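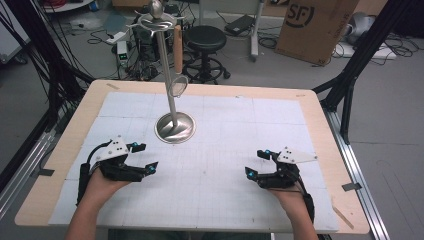 Utensil stand with the small strainer on it

Thread: Reading challenge for the under-sevens, worth it?

dundel_mom
Our library branch in Dundel is running the 1000 books before kindergarten thing again and my sister swears by it. My son is four and we're at 37 since October. Has anyone here finished one of these, and did it do anything?

Hamish Donnelly
Finished it with my oldest. She got a certificate and a tote bag. I have my doubts it made her a reader. She liked being read to before we started and she liked it after. What changed was me, standing in the kitchen at bedtime trying to remember if we'd logged the duck book twice.

aurora_m
Do repeats count? Ours would only hear the same two for months.

Hamish Donnelly
They counted at our branch. Which tells you what the number is worth.

Spyros Politis
I don't agree with that. Hearing the same book over and over is how mine learned to "read" along. The log kept us going on nights when I would have skipped it. Call it a gimmick if you want, we read more because of it.

Hamish Donnelly
You read more. Fine. Would you have read less with no chart on the fridge? You can't know that.

Spyros Politis
Yes I can, I was there. We were reading less.

stirov_dad
The Berge branch has a kid's version with up to five stickers a week and my daughter started picking the shortest books on the shelf to get them. Board books! She's six! I pulled her out of it and she hasn't asked for a sticker since. Make of that what you like.

aurora_m
Mine would do exactly that.

Simão Torres
Has anybody seen where they get the claim on the flyer about being "ready for school"? I asked at the desk and got handed another flyer.

dundel_mom
Same flyer here. I took it as advertising.

Spyros Politis
It's a free program at a library, I don't see what they're selling.

Simão Torres
Didn't say they were selling. I said I'd like to see where it comes from.

dundel_mom
OK, I'm going to keep reading and stop writing them down for a while. If he asks about the chart I'll put it back up.

Hamish Donnelly
Take the tote bag if they offer it though. Ours is still holding up.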